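Visit report: the small-arm bench at Flodari

Flodari opened its workshop to outside maintenance staff on May 30, 2021. I went for one item on the program, the tabletop arm cell, and skipped the talks on conveyor drives. Régis Vidal looks after the cell and ran the session. Nadège Gautier maintains its simulated copy and took the second half.

Mounting

The arm bolts to a flat square plate and the plate sits on the tabletop. Vidal marks the plate corners on the wood in pencil before any service. If the plate shifts, every taught position shifts with it, and the joint readings will look perfectly normal. He checks the marks first when picks start to miss.

Joints and brackets

Servos are held in yellow brackets. Base screws are checked every 38 hours of running, elbow and wrist screws at the same stop. A loose elbow bracket shows up as droop at the fingertip when the forearm is held level. Vidal tests for it by parking the forearm level and pushing down lightly on the wrist. Any click means the bracket comes off and the screw holes are inspected for wear.

The log stood at 1,754 cycles since the last wrist servo was fitted. Replacement takes two people: one supports the gripper while the other frees the connector. After the swap, the zero position of the new servo has to be entered again, both on the controller and in the model.

Simulated copy

Gautier runs each changed program in simulation before it goes to the bench. Her test layout uses short colored bars and blocks lying at different angles on a wooden table. The forearm is held out level over the table with the gripper pointing down, and she reads off the clearance between fingertip and pieces. Pieces behind the wrist are the awkward ones, and she adds a second viewpoint for them. Bracket geometry comes from the Lemaire drawings. Friction values are still estimates, and she does not use the simulation to set grip force.

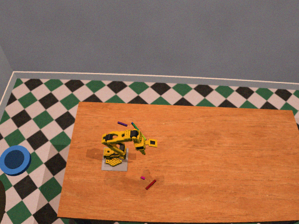

Spare parts

Flodari keeps 2 servos and one full set of brackets on the shelf. Cables are ordered from Cilletti as needed. I asked about printed replacement fingertips; Vidal has tried them and went back to the stock part after the tips wore unevenly. He is sending me the inspection sheet, and I will adapt it for our Donano bench in September.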